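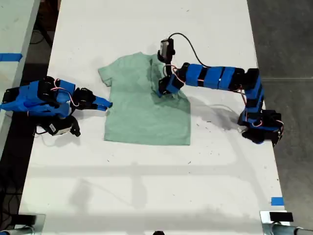
3.2 Textile items and starting state
Garments and household linen were drawn from the Skarneck set, which holds 304 washed items in plain colours. Each item was laid on a white table before folding, with the hem nearest the observer where the item had one. Jersey does not lie fully flat under these conditions: the pale green T-shirt in Figure 2 is creased near one shoulder while its lower half is smoother and the hem runs straight. We therefore scored the upper and lower halves separately, using the 9-point Rurero scale – the whole-item score hides such differences.

Terry cloth was handled as its own class. The looped pile takes a dent under light pressure, and small corner folds are easily missed when the cloth and its underside share a colour.
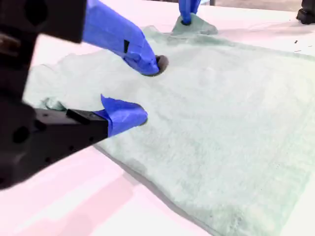

Corner folds were scored as faults only where they altered the outline of the item.

Figure 2. Pale green textile items on the table: T-shirt (top) and terry towel (bottom).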